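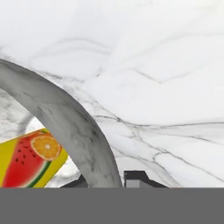
Dull rings and one oily spot on a white marble island: fix it myself or pay for honing?
Posted in Kitchens and Baths, December 10, 2022

Clotilde Maillard
We bought a house in Trelstead in November and it came with a white marble island. The sellers left no paperwork on it and the agent didn't know when it was put in. It's polished, with gray veins, and I have never owned real stone before. My last kitchen had laminate and I did whatever I wanted to it.

After we moved in I started noticing dull marks. You can't see them looking straight down, but if you crouch and look toward the window they are all over the side where we eat. Most are rings the size of a drinking glass. There is a patch near the sink that looks like someone dripped something and wiped it with a sponge. They don't feel rough. I've tried dish soap, then baking soda and water, and then a granite spray from the grocery store. No change from any of them.

Separately there is a darker spot by the stove end that I think is cooking oil. It looks like wet stone but it never dries. It's a little bigger than a quarter. I'm fairly sure that one is ours, from a bottle that leaked overnight.

I had one company out, Koval, and they quoted $485 to hone and seal the top. The man who came was nice enough but he was here a short time and talked mostly about the sealer. When I asked if the rings would come back he said "not if you're careful," and I have two kids who drink orange juice.

So what I'd like to know:

Are the rings something I can take out on my own with a powder or a kit?
If it's honed, will that remove the oil spot too or is that a different job?
Does sealing stop the rings?
Is $485 reasonable?

One of the veins near the corner can be felt with a fingernail. I don't know if that is a crack or if that's normal. Koval didn't mention it and I forgot to ask.

Duarte Salgado
I installed stone for 12 years and still do repairs on the side. I'll go in your order, more or less.

The rings are etches. Marble is mostly calcium carbonate and acid eats the surface. Juice, wine, vinegar, tomato, coffee, a lot of bathroom cleaners. Nothing has soaked in, so nothing is there to clean out. The polish is gone in that spot and the light hits it differently. That's why soap did nothing. Stop using the baking soda, especially if you were scrubbing with it.

Can you do it yourself? For a few light rings, yes. Marble polishing powder on a damp cloth or a white felt pad, rub in small circles, keep it wet, wipe it off and look at it from a low angle. Repeat. Read the label for how long to work it. Try it first at the back where a canister is going to sit anyway. If you can feel an edge when you run a nail across the ring, powder won't be enough and you'd need to go through abrasive pads first. That's where people get into trouble. They sand one spot, it ends up a different shine from everything around it, and then they have a big dull circle where there was a small one. I've been called out for that more than for the original damage.

With a whole side of the island covered in them I wouldn't chase each one.

Sealing does not stop etching. The sealers most shops use go down into the stone and slow down oil and water. They don't put a layer on top. Acid still touches the marble. The man from Koval wasn't lying to you but he could have said this more clearly. Sealing is worth having for the oil problem.

The oil spot is a stain and it's a different job from honing. Honing takes off a very thin amount and oil goes deeper than that. You want a poultice:

Clean the area with stone cleaner or a drop of dish soap and let it dry completely.
Mix baking soda with enough acetone to make it about like peanut butter. Windows open, gloves on, pilot lights and burners off, kids out of the room.
Spread it over the spot and a little past it, as thick as a pencil eraser.
Cover with plastic wrap, tape the edges, poke a few small holes.
Leave it 24 hours, take off the plastic and let the paste dry out fully.
Scrape with a plastic scraper, rinse, dry, and wait a day before you judge it.

Oil often needs more than one round. The most I ever did on one stain was five. If it's getting lighter each time, keep going. Do this before anybody seals the top, or the sealer will make the oil harder to get out.

Yes, I told you to put away the baking soda and now I'm telling you to use it. In a poultice it just sits there and holds the solvent. Scrubbing is the problem.

The price depends on the size of the top and what they're doing. Ask Koval what finish they'll leave, whether the edges are included, and whether they do the poultice. If $485 covers the whole top and the edges, I wouldn't argue with it.

On the vein, many of them can be felt a little. The mineral in the vein is a different hardness from the white part and polishes differently. What you want to check is whether one side is higher than the other, or whether a drop of water darkens a line and stays dark after the rest has dried. If either of those, have someone look before a machine goes on it.

Teun Brouwer
Just rip it out and get quartz. We did and never looked back. Marble in a kitchen is for people who don't cook.

Su-chen Ng
I don't agree with tearing out a counter over drink rings, so I'll give the view of someone who has lived with one.

Ours was polished when we got it and looked the way yours does after the first year. We had it honed to a matte finish. It still etches. The difference is that a dull ring on a dull counter is hard to find, and on a shiny counter it's the first thing you see when the sun comes in. If you pay someone to work on the top anyway, I would ask for honed and not go back to polished. Ask them to do a sample patch first. Some people miss the shine, and the gray veins look softer without it. My husband still says he liked it better before.
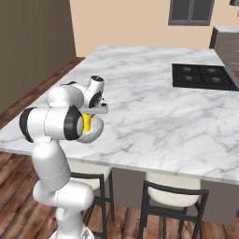
White marble island countertop with bar stools.

The seating side takes the most abuse in any kitchen. What helped us was boring: coasters kept on the island where people can reach them, a big tray for oil and vinegar and anything else that drips, and a rule that citrus gets cut at the other counter. I bought a piece of clear vinyl for the kids' places and took it off after a month. Water got under the edges and it looked terrible.

Daily cleaning is a drop of dish soap in warm water, a soft cloth, then a dry cloth. The drying matters if you have hard water. Please throw out the vinegar spray if you own one. I would check the label on the granite spray too. Some of them are fine on marble and some aren't, and the front of the bottle doesn't always say.

You can test whether it's sealed with plain water. Put down a spoonful in a few places, including next to the stove, and wait 15 minutes. If the stone goes dark under the water, it's taking it in and needs sealer. If it doesn't, leave it alone for now. Putting sealer on stone that can't absorb it leaves a haze and you'll be buffing for an afternoon. I know because I did it.

As for cost, I got two quotes when we did ours. One was from a stone yard in Presville that wanted to polish it out and put a film on the surface for $2,000. The other was a one-man outfit that only did honing and came in much lower. I went with the lower one and was happy with it. The film would have protected against acid, as far as I understand, but it can scratch and it has to be replaced at some point, and I didn't want something on the counter that felt like plastic.

Get a second quote before you say yes to Koval, even if you end up using them. It costs you an hour.

Comments

Clotilde Maillard
Thank you both, this is much clearer than what I had. I did the water test. It went dark by the stove and not on the seating side, so I suppose somebody sealed part of it or it wore off. The vein feels level on both sides and the water dried evenly along it. I'm going to start the poultice this weekend and call Koval about a matte finish.

Duarte Salgado
Sealer wears off sooner where the wiping gets done, so that's common. Level on both sides is good. Point the vein out to them anyway so they know it's there. And let the spot dry a few days after the last poultice before any sealer goes on.

Ľubomír Lukáč
Does the acetone method work on old rust marks? I have one on a Plasov tile from a shaving cream can.

Duarte Salgado
No. Rust needs a different poultice, and a lot of the rust removers in the hardware store are acid and will etch marble. Find out what the tile is made of first and start a new post with that. If it's ceramic you have a lot more options.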